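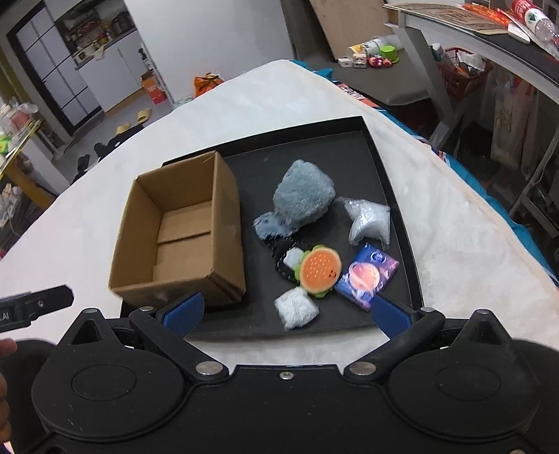 Open box, plush piece, toy burger and bagged foam beads on a packing tray.

Home-Based Gift Box Packer (Part-Time)

Employer: Feson
Location: Trevby and surrounding neighborhoods; work is performed in the employee's own home
Position type: Part-time, hourly, non-exempt
Reports to: Bit-na Son, Packing Coordinator
Applications close: Sunday, May 5, 2019

About the Employer

Feson assembles and ships small gift boxes for individual customers and for shops that sell under their own name. The contents are light novelty goods: plush pieces, toy food, wrapped trinkets, printed packets and similar articles. Boxes are sold in two lines. The Marino line is made up of fixed assortments, each packed to a printed sheet. The Brolura line is made up of mixed assortments in which the customer selects a theme and the packer arranges the contents from the goods supplied.

Both lines are packed by employees working from home. Finished cartons are collected by a Feson driver and taken to the Trevby depot for labeling and dispatch.

Summary of the Position

The Gift Box Packer receives goods and packing materials, prepares a clean work area, assembles gift boxes in accordance with the order sheet, and prepares them for collection. The position calls for steady, careful handwork and good judgment about how objects of different shape and softness fit together in a small space. No sales or customer contact is involved.

Principal Duties

Preparing the work area. The packer clears and covers a flat surface before each session. Goods are laid out on the black tray supplied by Feson, and the tray remains in use until the last box of the session has been closed. Items not required for the current order sheet stay in the delivery carton.

Checking goods. Each item is compared with the order sheet before packing begins. Damaged seams on plush articles, cracked plastic, torn printing and opened wrappers are to be reported on the back of the sheet. Packers do not repair goods or substitute one article for another in the Marino line.

Packing. Heavier and harder articles go in first. Plush articles may be folded once but should not be compressed so tightly that they hold a crease. Toy food with separate parts is kept together in its small tray where one is provided. Printed packages are placed with the front facing up, and no sticker or label belonging to the manufacturer is to be removed or covered.

Filling. Foam beads are supplied in clear bags and are not to be poured into the box. A filled bag is laid into the remaining space, with the smaller bags used at the corners or beneath an item that would otherwise shift. A bag that has split is set aside and returned in the sack marked for waste. Packers should not attempt to reseal foam bags with household tape.

Closing and stacking. The box is closed only after the contents have been checked a second time. Closed boxes are placed upright in the collection carton in order-sheet sequence, and the completed sheet is laid on top.

Record keeping. Start and finish times are entered on the time sheet at the beginning and end of each session. Entries made from memory at the end of the week will be returned for correction.

Hours and Workload

The position is scheduled in sessions of 45 minutes. An employee may work several sessions in a day, provided that a break is taken between them. Sessions may be worked at any time between early morning and 9 p.m., and the employee may set a different pattern each week. Collection and delivery take place on a fixed route, and the packer or another adult in the household must be available to receive the driver.

New employees are assigned Marino boxes only. Assignment to the Brolura line is made by the Packing Coordinator after a review of finished work. There is no separate application for this.

Packing volume increases before the December holidays. Employees will be offered extra sessions during that period and may decline them without effect on their regular schedule. Last season the depot dispatched 1,308 boxes in its busiest week, and applicants should expect a comparable demand this year.

Pay

Packers are paid by the hour. Feson does not pay by the piece, and no deduction is made for boxes returned by the depot for repacking. The hourly rate is stated in the offer letter and is the same for both lines. Time spent checking goods, laying out the tray, completing sheets and clearing the work area is paid time. Time spent waiting for a late delivery is paid if the delay has been reported to the coordinator on the same day.

Wages are deposited every 2 weeks. Employees who have packed 1,000 boxes become eligible for the senior packer rate at the start of the next pay period.

Requirements

Applicants must:

Be at least 18 years of age and authorized to work in the United States.
Live within the Trevby delivery route.
Have the use of a stable, flat surface large enough for the tray, with clear space beside it for finished boxes. A separate workroom is not required. A table, desk or firm bed may be approved if the surface can be covered with a clean cloth or blanket and the tray sits level.
Be able to read an order sheet in English and to distinguish colors and small printed markings, with correction if needed.
Be able to lift a full collection carton from the floor to table height.
Be able to store delivery cartons indoors, off damp floors and away from cooking areas.

Experience in packing, retail stock work, sewing, model making or similar handwork is welcome but will not be given preference over a satisfactory trial session.

Household Conditions

Goods must be kept free of smoke, strong scents and pet hair. Households with pets are eligible if the work area can be closed off during a session and the goods can be stored behind a door. Foam beads and small wrapped articles present a choking hazard and must be kept out of reach of young children at all times, including between sessions.

Personal belongings may remain in the room. Jars, bottles, cups and food should be moved off the packing surface before the tray is set down. Open drinks are not permitted on the same surface as the goods.

Only the employee may pack. Family members may assist in carrying cartons to the door but may not handle unpacked goods or complete the order sheet. Two employees living at the same address are assigned separate deliveries and separate sheets.

Materials Supplied

Feson supplies the packing tray, gift boxes, bagged foam, order sheets, time sheets, collection cartons and waste sacks. The employee supplies the work surface, its cover and adequate lighting. Trays remain the property of Feson and are returned at the end of employment. Ordinary scratches on a tray are accepted as wear.

Unused gift boxes should be returned flat where their construction allows it. Boxes that have already been opened out and shaped should be nested and returned in the collection carton. They should not be kept for household storage.

Training and Trial Session

Shortlisted applicants will be invited to a paid trial session at the Trevby depot. During the session, each applicant packs a small set of Marino boxes from a printed sheet and one box without a sheet. The coordinator will look at the condition of the goods, the placement of the foam bags and the legibility of the completed paperwork. Speed is recorded but does not form part of the assessment.

Applicants who are offered a position will attend a further half day of training before the first home delivery. The coordinator or a designated senior packer will then visit the home at a time agreed with the employee to confirm that the work surface and storage space are suitable. Later visits are made by appointment only.

How to Apply

Applicants should submit the following by mail or in person to the Feson depot office in Trevby:

A completed application form, available at the office counter.
A short letter describing the proposed work area, including the type of surface, where delivery cartons will be kept, and the usual hours of availability.
The names of two persons, not related to the applicant, who may be contacted for a reference.

A resume may be enclosed but is not required. Photographs of the home are not required and will not be returned if sent.

Applications should be addressed to Bit-na Son, Packing Coordinator. Applicants who need an adjustment for the trial session, such as a seated workstation or a larger-print order sheet, are asked to state this in the letter so that it can be arranged in advance.

All applicants will be notified in writing of the outcome. Applications received after the closing date will be held for the next round of hiring unless the applicant asks for them to be withdrawn.

Feson is an equal opportunity employer. Employment decisions are made without regard to race, color, religion, sex, national origin, age, disability, veteran status or any other status protected by law.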